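Afroza Mridha
23 Jun 2024

Working rules for robot handling inside desktop computers
Notes for the fourth lecture, with the points to prepare for the lab

Last week we stopped at the question of who is responsible for a bent pin. Several of you answered "the programmer", and two groups answered "the gripper". I would like that we start again from this question, but in a more practical form: which rule was missing, or which rule was written down and not followed?

A computer case is a difficult workplace for a robot. The walls are sheet metal and do not move away. The cables do move, and they are not in the same position after every attempt. The valuable parts are small and sit deep, between other parts which are taller than they are. For this reason the rules for this work are partly machine safety rules and partly rules of the electronics workshop, and a student who knows only one of the two kinds will make mistakes in the other.

1. What the standards cover, and what they leave to you

The first document to read is ISO 10218, which deals with safety of industrial robots. If a person and the arm share the space, you also read ISO/TS 15066. For static electricity, the usual reference is IEC 61340-5-1. Please read the scope section of each one before you quote it. Many lab reports quote a standard for a thing that it does not treat.

I want you to remember that the risk assessment is made for the complete application. A robot arm sold as collaborative is one component of it. When you put a gripper with narrow metal or plastic fingers on it, and a case with sharp sheet edges under it, you have a different machine, and the assessment must speak about that machine. Changing the fingers is enough to open the assessment again. Changing the fixture also.

None of these documents will tell you in which order you should approach a socket. That part is local practice. In our lab the local practice is the Basar sheet, and the rest of this handout follows it.

2. Before the arm is powered

The case is disconnected from the mains and from any monitor. Press the power button once after disconnecting, so that the supply can discharge. Nobody opens the power supply itself, in any exercise.

The case lies on its side with the opening up. Check by hand if it can slide. If it slides under your hand, it will slide under the robot, and all taught positions will be wrong by the same amount, which you will notice too late.

Move loose cables out of the approach path and fasten them. A cable that only rests on the edge of a drive cage is not fastened. Cables of the arm itself must have enough length for the whole path, including the retreat. Move the arm through the full path by hand guiding and watch the cable, not the fingers.

Wrist strap on the person, ground connection on the case. Check both before each session and write the result in the log. I know the log is boring.

3. Approach to the socket

The approach has a high point, a low point and a contact point. Between the high point and the low point the arm may move at normal lab speed. From the low point on, we use the slow speed and the force limit, and one person keeps a hand at the stop button. The direction of the last part is straight along the normal of the board. A diagonal approach looks elegant in simulation, but the fingers then pass over the memory slots, and the latches stand higher than you expect.
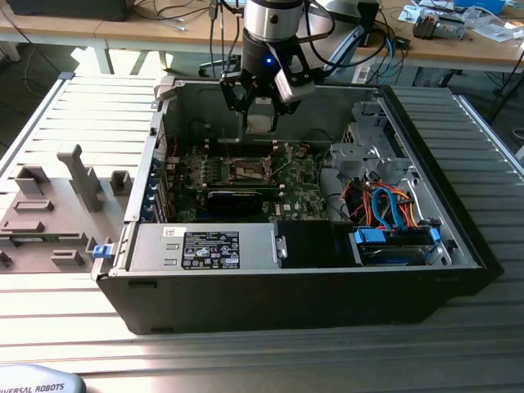 Tower on its side, panel off, gripper over the case.

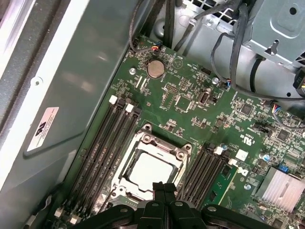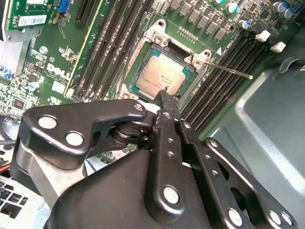
Loading lever out to the right of the socket.
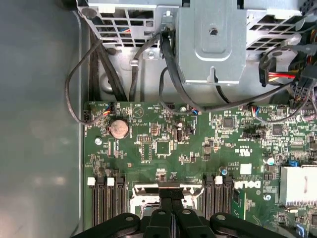 The low point must be taught again every time the case was lifted or turned, even when it went back against the same stops. In November a group of ours ran over 2000 approach cycles in the Sulellow exercise, and the report is in the course folder. Most of their stops came directly after the case had been put back by hand. They had a very good fixture and they trusted it too much. The group leader, Maxine Ngata, added a check of the low point to the start of the program, and this check is now rule 6 on the Basar sheet.

4. Speed and force

For the lab we set these values, and you may not change them without asking me:

Normal speed inside the case zone: 200 mm/s
Slow speed, from the low point: 2 mm/s
Contact force: as written on the card for your gripper

Please understand that these are values for our own cell. They are not taken from a standard and you cannot carry them to another laboratory. If you do a project in another place, you make your own assessment and you measure. A limit that is set in the controller is also not the same as a force that is measured at the fingertip. In the lab you will do both and compare.

5. Handling of the processor

A processor is held at its edges. The fingers do not touch the contacts on the underside, and they do not drag across the socket. On sockets where the pins are in the board, one light touch in the wrong direction can be enough to make the board useless.

The lever and the frame are opened fully before anything is lifted. The program must have a condition for this. If the condition is checked by a camera, write in the report what the camera can see from that position and what it cannot. The fingers often hide exactly the part that you want to check, so take the check image from the high point, before going down.

The movement up is also straight. Do not close more when you feel the part slip. Stop, go back to the low point if it is safe, and look.

Thermal paste is removed before the exercise and by a person, with the arm stopped.

6. When something goes wrong

There are two kinds of stop and they should be treated differently. In a protective stop the controller has reacted to something it measured. You read the message, write it down, and only then you clear it. In an emergency stop a person has decided. The person who pressed the button is also the one who says when we continue, and this can be the youngest student in the room.

After any contact that was not planned, the board is inspected with the magnifier before the next cycle. A second cycle on a damaged socket destroys the evidence of what happened in the first one. We lost a whole afternoon in the Grevoleo project in this way, and I include myself in the "we".

Do not reach into the case when the arm is paused. Pause is a state of the program. Bring the arm to the parking position first.

7. Records

Each session has one sheet: names, gripper type, fixture, result of the ground check, low point values, all stops with time, all contacts with the place on the board. Also write the sessions in which nothing happened. The Fung form has 68 fields and you do not need all of them; the ones marked in gray are required for this course.

For the lab

Read the scope sections named in part 1.
Bring your draft risk assessment for the cell, one per group, with the gripper you will really use.
Prepare a drawing of your approach path seen from the side, with the three points and the tallest part near each of them.
Groups which change fixture after the draft was approved must send me the new version before they enter the lab.

Questions about the comparison of set force and measured force we will take at the beginning of the next lecture. Please bring your own numbers if you have them already.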